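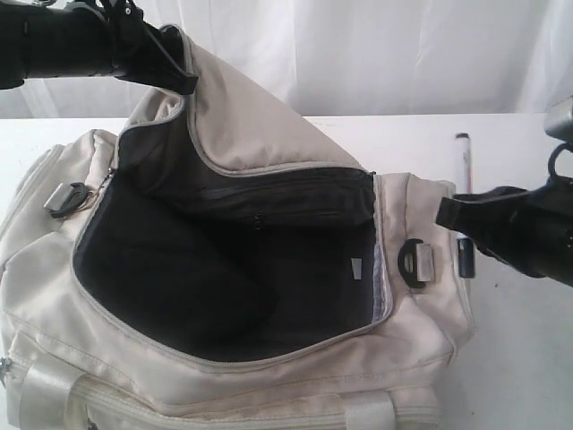 # L'école du sac

Le mercredi, chez Prirkano, on ouvre des sacs. On les referme ensuite, on les remet de travers et on recommence. L'entreprise occupe le premier étage d'un ancien dépôt de carrelage à Prasov, et son produit le plus précieux tient sur des disques durs : des gestes, enregistrés un par un, destinés à un système qui devra un jour se débrouiller seul avec nos affaires.

Le projet s'appelle Nollden. Son ambition paraît modeste : saisir une tirette, la faire coulisser, écarter un rabat, trouver l'ouverture. Un enfant de quatre ans y arrive, souvent au moment où l'on préférerait qu'il s'abstienne. Pour la machine, le catalogue prévoit 4000 démonstrations, toutes conduites par un opérateur humain qui guide les deux bras à distance, le dos raide et la langue entre les dents.

J'ai demandé à essayer. On m'a installé aux commandes avec une politesse un peu inquiète.
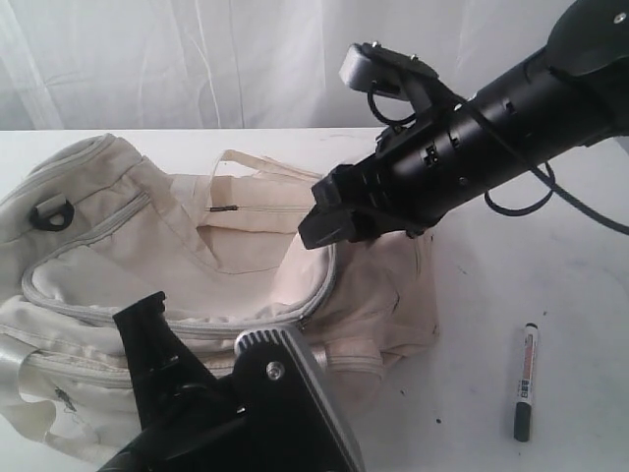 Le premier réflexe du débutant est de tirer. Le tissu suit, le sac entier suit, la fermeture reste close. Il faut qu'une pince retienne pendant que l'autre avance, ce que mes deux mains savent faire depuis longtemps sans m'avoir jamais consulté. Mon meilleur essai a duré 102 secondes. Les opérateurs aguerris en mettent 40, et discutent du déjeuner en même temps.

Mon essai a pourtant été conservé, dans un dossier à part. Les hésitations intéressent l'équipe, qui veut aussi montrer au système comment on se rattrape. Je n'avais encore jamais vu ma maladresse classée par ordre alphabétique.
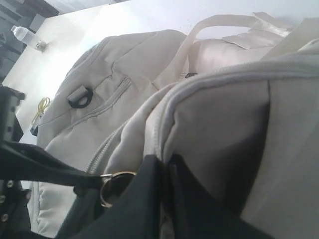

Reste la question du choix des objets, qui occupe à Prasov des réunions entières. Une boîte en carton a le bon goût de rester une boîte. Un bagage souple change de forme dès qu'on le touche, et celui du jour cumule les difficultés : tissu crème sur table blanche, coutures apparentes, plis partout. Vu depuis le poignet du robot, il devient un paysage de collines pâles où l'on se raccroche à ce qui tranche, l'anneau noir en forme de D, la petite tirette sombre sous la poignée. Même la bouteille d'eau couchée au fond de la table finit par avoir valeur de clocher.

Sastry, le logiciel maison qui trie les enregistrements, écarte les séquences incomplètes ou mal synchronisées. La veille de ma visite, il en avait gardé 93. Personne ne semblait trouver ce chiffre bon ou mauvais ; on l'avait noté sur un tableau, sous la liste des courses.

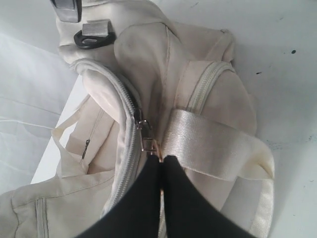

*Au bout des pinces, le curseur métallique de la fermeture.*

Les opérateurs parlent de ce curseur comme les alpinistes d'une prise. Trop haut, on pince la toile. Trop bas, on attrape du vide — et le vide est très bien documenté chez Prirkano. Entre deux prises, quelqu'un retourne le sac, lui donne une tape, l'aplatit d'un côté. Ce désordre est consigné dans le protocole, avec une rubrique « froissement » que chacun remplit selon son tempérament.

À 18 heures, on coupe les bras. J'ai repris mon propre sac au vestiaire, tiré sur la fermeture, et elle s'est coincée dans la doublure.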